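The Vaughan Assessment

The Lullton Board of Domestic Trades had certified housekeepers, porters and laundry hands for longer than any of its officers could remember. Its rules were bound in green cloth and amended in May of each year. When the firm of Stastis applied for a certificate on behalf of a machine, the rules were found to contain no clause that prevented it, and the application was accordingly given a number, which was 3,281, and passed to the Assessor.

The Assessor was Mr Hywel Llewellyn. He had held the post under four chairmen and had a reputation for fairness which he guarded closely. He read the application twice, noted that the machine was called the Vaughan, and wrote to Stastis to say that it would be examined in the duties of a general household hand, first grade, in the usual manner.

The usual manner began with the bin bag. Candidates were required to take up a bag, open it and make it ready for the bin within the time allowed. The bag was to be left undamaged. Mr Llewellyn had passed and failed a great many people on this exercise, and he held that it showed more of a candidate than the silver or the stairs.

Stastis was represented by its engineer, Ms Ekene Bassey, who travelled up from the works at Skullport on the early train and arrived with her coat still buttoned to the neck. She was shown the schedule and asked whether she wished to raise any objection to it.

"Only to the bag," said Ms Bassey.

"The bag is in the rules," said Mr Llewellyn.

"I know it is. I should have preferred the plates. A plate is the same shape when you have picked it up as it was before."

Mr Llewellyn recorded that the applicant's representative had expressed a preference, and that the preference had not been granted. He then took his seat at the side table, where a screen had been set up so that he might see the work from the machine's own hand. The bag was put down on the boards, and the examination was declared open.

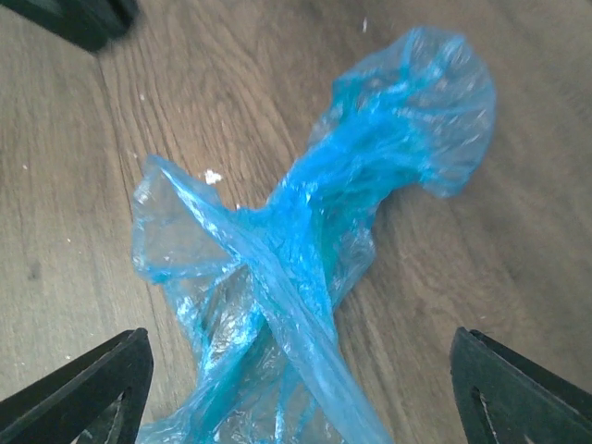
The bag on the floor at Lullton, between the fingers of the Vaughan.

For a while the Vaughan did nothing that Mr Llewellyn could mark. The form before him provided a column for hesitation, and he was uncertain whether it applied. A human candidate who hesitated was generally thinking of the examiner. He left the column blank and wrote a small query beside it in pencil.

"What is it waiting for?" he asked.

"It is deciding where the edge is," said Ms Bassey. "With your permission, so should I be. I can't see it from here either."

The Assessor looked at the screen again and tried to find the opening for himself. He followed one fold upward and lost it in another. He had opened bags of this sort in his own kitchen every week of his adult life, and he understood for the first time that he had never once done it by looking. He had always rubbed the film between finger and thumb until it gave. There was nothing in the green book about rubbing.

The first attempt closed upon air. The second took hold of the plastic and let it slip. Mr Llewellyn entered both in the proper place. Ms Bassey did not speak, although she unbuttoned her coat. On the third attempt the fingers came together and stayed together, and the bag began to rise and fill. 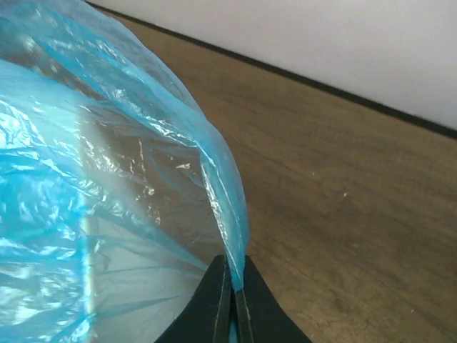
Third attempt: the folded edge held between the fingers.

"Is that the rim?" said Mr Llewellyn.

"It is a rim," said Ms Bassey. "There is a fair chance it is the one you want."

He was conscious of leaning forward, and sat back. Regulation 30 forbade an assessor to show approval or disapproval by word, gesture or posture, and he had once reprimanded a colleague for nodding. He turned instead to the notes he was obliged to keep, and wrote that the grip was secure, that the film was under strain towards the fingers, and that no tear had been observed.

The next part went quickly, and his notes on it were later judged to be incomplete. The Vaughan had two arms, and both were now in motion. It lifted, lowered and shook, as any porter would have done, and the plastic cracked loudly in the quiet room. The clerk at the door looked up from his ledger. Mr Llewellyn had the impression of a person making a bed in a temper.

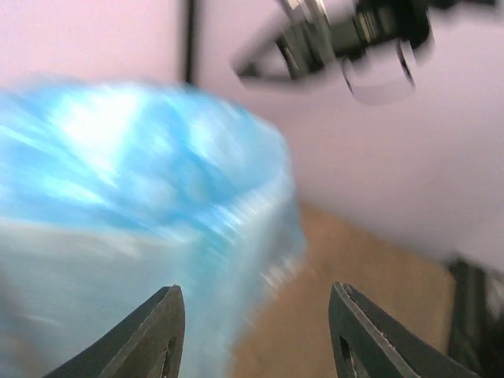 When the time was called, the bag was half open. One side of the mouth had come free and the other remained stuck to itself. The Vaughan was instructed to stop, and stopped. Mr Llewellyn rose, walked round to the other side of the table, and examined the bag at length without touching it.

"It is undamaged," he said.

"Yes," said Ms Bassey.

"It is not ready for the bin."

"No."

He returned to his seat and added up the marks. The first grade required 81, and the Vaughan had fallen well short of it. He told her so in the form of words laid down for the purpose, which expressed regret and drew attention to the right of appeal. Ms Bassey thanked him and asked how many candidates failed the bag at their first examination.

Mr Llewellyn considered whether he was permitted to answer. He decided that the register was a public document and sent the clerk to fetch it. It contained 3,609 names. He turned back through it to a page near the front, written in a different hand and a browner ink, and placed his finger against a line.

Ms Bassey bent to read it. The entry was for a young man from the Lullton side of the river, general household hand, first grade, bag not opened, advised to reapply.

"You were nervous?" she asked.

"I had cold hands," said the Assessor.

He closed the register and took a fresh form from the drawer. The applicant's name was to be given in block capitals, and he wrote VAUGHAN in the space himself, then passed the pen across the table so that she could fill in the rest.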